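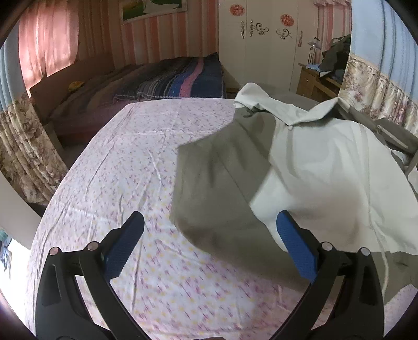 花柄シーツの上に広げた衣類(淡いグレーホワイトとトープの配色)

衣類の家庭洗濯・乾燥・保管に関するよくある質問

Dovari 衣類ケア相談窓口
最終更新:2022年7月21日

本ページは、当窓口に寄せられる問い合わせのうち件数の多いものをまとめたものです。対象は一般の家庭で着用される衣類で、和装品、皮革、毛皮、寝具の中綿製品は含みません。個別の製品については、縫い付けの洗濯表示および製造者の指示が本ページの記載に優先します。

目次
洗濯表示について
洗剤と水について
色移りと退色について
乾燥について
しわとアイロンについて
保管について
相談窓口の利用について

洗濯表示について

洗濯表示の記号はどの順に読めばよいですか。
左から、洗い、漂白、乾燥、アイロン、クリーニングの順に並びます。乾燥はタンブル乾燥と自然乾燥に分かれます。記号の近くに「洗濯ネット使用」「裏返して洗う」などの付記用語がある場合は、記号と併せて従ってください。

洗濯おけの中の数字は何を示していますか。
液温の上限を示します。推奨温度ではないため、上限より低い温度で洗うことに問題はありません。皮脂汚れは低い液温では落ちにくく、上限の範囲内で温度を上げると除去率が改善する場合があります。

おけの下の横線は何ですか。
洗濯機の機械力を弱める指示です。線が一本の場合は弱い処理、二本の場合は非常に弱い処理を示します。コース名は製造者によって異なるため、洗濯機の取扱説明書で対応するコースを確認してください。

手洗いの記号が付いた衣類を洗濯機の手洗いコースで洗えますか。
表示上、手洗いの記号は洗濯機での処理を認めるものではありません。洗濯機の製造者が手洗い表示への対応を明記している場合も、装飾のあるもの、編み目の粗いもの、芯地を接着したものは除外されていることがあります。

洗濯表示を切り取ってしまいました。
購入店または製造者に品番を伝えて照会してください。品番も不明な場合、組成を外観から確実に判定する方法は家庭にはありません。当窓口でも写真による組成の判定は行っていません。

異なる生地を切り替えた衣類は、どちらの生地に合わせればよいですか。
表示は製品全体に対するものですので、生地ごとに分けて考える必要はありません。表示が失われている場合は、弱い方の生地の条件を採用します。部分的に液温や機械力を変えることはできません。

洗剤と水について

中性洗剤と弱アルカリ性洗剤はどう使い分けますか。
毛、絹、および表示に「中性」の付記がある製品には中性洗剤を使用します。綿、麻、ポリエステルなどの日常着は弱アルカリ性洗剤で差し支えありません。液性は容器の品質表示欄に記載されています。

手洗いに使う洗剤の量を教えてください。
容器に記載された水量あたりの使用量に従ってください。計量キャップの目盛りは製品ごとに異なるため、他製品のキャップの流用は避けてください。

洗剤を多く入れると汚れ落ちは良くなりますか。
規定量を超えても洗浄力はほとんど上がりません。すすぎ残しが増え、乾燥後の黄ばみや肌への刺激につながることがあります。

柔軟剤はどの段階で入れますか。
最後のすすぎで投入します。洗剤と同時に入れると双方の成分が結び付き、効果が低下します。吸水性を重視するタオルや、吸汗加工の肌着では使用を控える方法もあります。

浸け置きの時間に上限はありますか。
洗剤または漂白剤の表示にある時間を上限とします。濃色品、プリント品、金属製の付属品が付いた製品は浸け置きに適しません。

漂白剤の種類が分かりません。
塩素系、酸素系、還元系の三種に分かれます。塩素系は白物のみが対象で、毛、絹、ナイロン、ポリウレタンには使用できません。酸素系のうち液体のものは色柄物にも使用できますが、粉末のものは弱アルカリ性であるため、毛と絹には使用できません。還元系は鉄分による黄変などに用い、色柄物には使用できません。塩素系と酸性の製品を混ぜると有害なガスが発生します。

色移りと退色について

色落ちするかどうかを事前に調べる方法はありますか。
裾の裏や縫い代など目立たない箇所に洗剤の原液を付け、数分置いてから白い布を押し当てます。布に色が移った場合は、単独で洗うか、専門店に依頼してください。色が移らなかった場合でも、初回は淡色品と分けて洗うことを勧めます。

淡い色と濃い色を切り替えた服の、淡い部分に色が移りました。
乾かす前に再度洗ってください。表示の上限に近い液温と規定量の洗剤を用い、酸素系漂白剤が使用可能であれば併用します。乾燥やアイロンの熱を加えた後では除去が難しくなります。濃い側からさらに染料が出ることがあるため、処理中は折り重ねたまま放置しないでください。

白い服が全体に灰色がかってきました。
汚れの再付着が主な原因です。洗濯物の詰め込み、洗剤不足、洗濯水の使い回しを順に確認してください。蛍光増白された白物では、増白剤の減少によって黄みやくすみが出ることもあります。

生成りや淡色の衣類が白っぽく変色しました。
蛍光増白剤を含む洗剤を使用した可能性があります。一度付着した増白剤を家庭で取り除くことは困難です。以後は無蛍光の洗剤を使用してください。

乾燥について

平干しの指示がある衣類を干す場所がありません。
浴槽の上に渡す平干し用ネットが市販されています。ネットがない場合は、乾いたタオルの上に広げ、途中で上下を返し、湿ったタオルを取り替えます。寝具の上で乾かすと敷布側に水分が移り、裏面の乾きも遅くなります。

平らに広げるときの形の整え方を教えてください。
肩線、脇線、裾の順に位置を決めます。引き伸ばさず、手のひらで軽く押さえて縫い目をまっすぐにします。編み物は乾いたときの形がそのまま残るため、洗う前に肩幅、身幅、着丈を控えておくと復元が容易です。

陰干しの記号がない衣類も陰干しにしてよいですか。
差し支えありません。乾燥時間は長くなります。

部屋干しの臭いを減らすにはどうしますか。
脱水後すぐに干し、衣類の間隔を空け、風を当ててください。厚手のものは裏返し、ポケットの袋布を外に出します。臭いが繰り返し出る場合は、洗濯槽の清掃も必要です。

干している途中で雨に当たりました。
洗い直しを勧めます。乾燥機だけで処理すると、雨水に含まれる汚れが繊維に残ります。

タンブル乾燥による縮みは元に戻りますか。
綿編み物の軽度な縮みは、スチームを当てて形を整えることである程度戻る場合があります。毛のフェルト化による縮みは戻りません。

しわとアイロンについて

アイロンの記号にある点は何を示しますか。
底面温度の上限の区分です。点が多いほど高い温度まで使用できます。

組成の異なる生地が隣り合う場合、温度はどう設定しますか。
低い方の生地に合わせ、当て布を使用します。縫い目の上は生地が重なっており、てかりが出やすい箇所です。裏側から縫い代を割り、または片側に倒してから表を仕上げてください。

アイロン台がない場合、ベッドの上で代用できますか。
推奨しません。マットレスは沈み込みがあり、圧力が均一にかかりません。ウレタンを含むものは熱で劣化します。衣類を広げて検品したり、たたんだりする用途であれば支障ありません。

霧吹きとスチームの違いは何ですか。
霧吹きは水分を先に与え、アイロンの熱で乾かしながらしわを伸ばします。麻や綿の深いしわに適します。スチームは蒸気で繊維を緩めるもので、毛や起毛品に適します。絹は水滴がしみになることがあるため、いずれも目立たない箇所で試してください。

保管について

季節の終わりに必要な作業を教えてください。
着用した衣類はすべて洗うか、クリーニングに出します。十分に乾かした後、襟、袖口、脇、前立てを明るい場所で確認し、ボタンやファスナーを点検します。見えない皮脂は保管中に酸化し、黄ばみとして現れます。

クリーニング店の袋は付けたままでよいですか。
外してください。輸送時の汚れを防ぐためのもので、保管用ではありません。

防虫剤を複数の種類で併用できますか。
ピレスロイド系は他の種類と併用できます。パラジクロロベンゼン、ナフタレン、しょうのうの相互の併用は、薬剤が溶けて衣類にしみを作るおそれがあるため避けてください。種類を切り替えるときは、衣類と収納容器を十分に換気します。

たたみ保管とつり保管はどう選びますか。
編み物と、重さで伸びる生地はたたみます。織物の上着、シャツ、プリーツのあるものはつります。たたむ場合は、重いものを下に置いてください。

圧縮袋は使用できますか。
薄手の化繊や綿の日常着には使用できます。羽毛製品と毛の編み物は、長期間の圧縮で復元しにくくなることがあります。

相談窓口の利用について

相談できる内容を教えてください。
家庭での洗濯、乾燥、アイロン、保管の方法に関する質問を受け付けています。特定の店舗でのクリーニング事故、賠償額の算定、製品の真贋は対象外です。

相談は有料ですか。
無料です。冊子「Tilar 衣類ケア手引き」の郵送を希望する場合のみ、一部につき500円を申し受けます。送料を含みます。

問い合わせはどの様式で送ればよいですか。
様式1681に、洗濯表示の記載内容、使用した洗剤の名称と液性、洗濯機のコース、症状に気付いた時期を記入してください。本文は400字以内とします。写真は2点まで添付できます。全体が分かるものと、症状のある箇所に寄ったものを選んでください。

写真だけで原因は分かりますか。
特定できない場合があります。色味は照明と機器の設定で変わるため、変色の相談では、変色のない部分が同時に写っているものが必要です。

衣類の現物を送ることはできますか。
受け付けていません。事前の連絡なく届いたものは、着払いで返送します。現物の試験を希望する場合は、各地の試験機関に直接依頼してください。

本ページの内容を転載できますか。
営利を目的としない印刷物への転載は、出典を明記のうえ、事前に編集担当まで連絡してください。記載を改変した転載は認めていません。

編集担当:Meenakshi Pinto
技術確認:Meenakshi Joseph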